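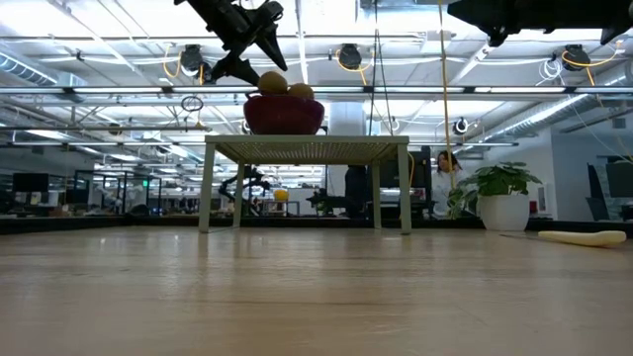 # Drelludeck: bowl and table tasks

Recordings and notes from the student manipulation project, autumn term. Drelludeck is the name of the two-arm bench we work on, and also of this repository, which has caused some confusion. If you are looking for the arm drivers, they are in the `nerisetti` repository and have their own README.

Last edited Nov 20, 2020 by Shanthi Weerakoon.

## What is in here

The set holds 125 episodes. Each one is a single attempt at a single task, driven by a student using the leader handles. All of them were recorded on the wooden bench top with the small slatted table standing on it.

The tasks:

- `fruit_out`: take one piece of fruit out of the bowl and put it down on the bench
- `fruit_in`: the same in reverse
- `bowl_shift`: move the bowl to the other side of the small table without tipping it

`bowl_shift` is the hardest by some way and has the most failed attempts. Failures are kept in the set and marked as such. Please don't delete them, Karthik needs them for his report.

## Folder layout

```
drelludeck/
 episodes/
 fruit_out/
 fruit_in/
 bowl_shift/
 notes/
 splits/
 tools/
```

Every episode folder has the joint log for both arms, the camera video and a short `meta.yaml`.

| Field | Meaning |
|---|---|
| `task` | one of the three task names |
| `operator` | initials of whoever was driving |
| `arm` | `left`, `right` or `both` |
| `outcome` | `done`, `dropped`, `stopped` |
| `remark` | free text, often empty |

`left` and `right` are as seen in the fixed camera. In the first week Vilgot used the operator's left and right, and those episodes were relabelled by hand. If you find one that still looks wrong, open an issue with the folder name.

## Setting up the bench

1. Stand the small table near the middle of the bench top, front legs towards the camera.
2. Put the bowl on it. It can go left, centre or right, but vary it between episodes.
3. Place the fruit. For `fruit_out` there are two pieces in the bowl, one resting against the other.
4. Check that both arms can reach home without touching the table legs.
5. Start the log first, then the video.

Things left on the bench or the counter behind it are allowed. We decided in September not to clear the background between sessions, so plants, cables, monitors and people from the rest of the lab turn up in the videos. The lighting is whatever the ceiling strips give.

## Known problems

- The slatted top catches fingertips. If a finger goes between two slats, stop the episode and lift the arm by hand.
- The bowl rim flares outwards, and a grip taken too high slides off. Merja's advice is to come in lower and close slowly.
- The log and video clocks drift apart in long episodes. `tools/align.py` fixes this if you run it before anything else.
- 12 episodes have no right arm log. They are listed in `notes/missing.txt` and left out of the splits.

## Splits

`splits/train.txt` and `splits/test.txt`. The test list was drawn up by operator, so nobody who drove in the test episodes appears in training. This makes the numbers worse than a random split would, and we would like to keep it that way.

## Using it

Run `tools/view.py <episode folder>` to step through the video with the joint angles alongside. It needs Python 3 and the packages in `requirements.txt`. The Fakir branch has a faster viewer that Joon-young wrote, but it does not read the older `meta.yaml` files yet.

## Who did what

- Joon-young Yook: viewer, alignment script
- Merja Lappalainen: task design, operator training
- Shanthi Weerakoon: labels, this file
- Vilgot Bråten: bench setup, relabelling
- Karthik Howlader: splits, failure report

The set is for coursework within the group. Ask Merja before passing it on to anyone outside, as people working nearby can be seen in the background.

## To do

- [ ] second check of the `dropped` labels
- [ ] move `notes/missing.txt` into the metadata
- [x] rename the old task folders
- [ ] merge Fakir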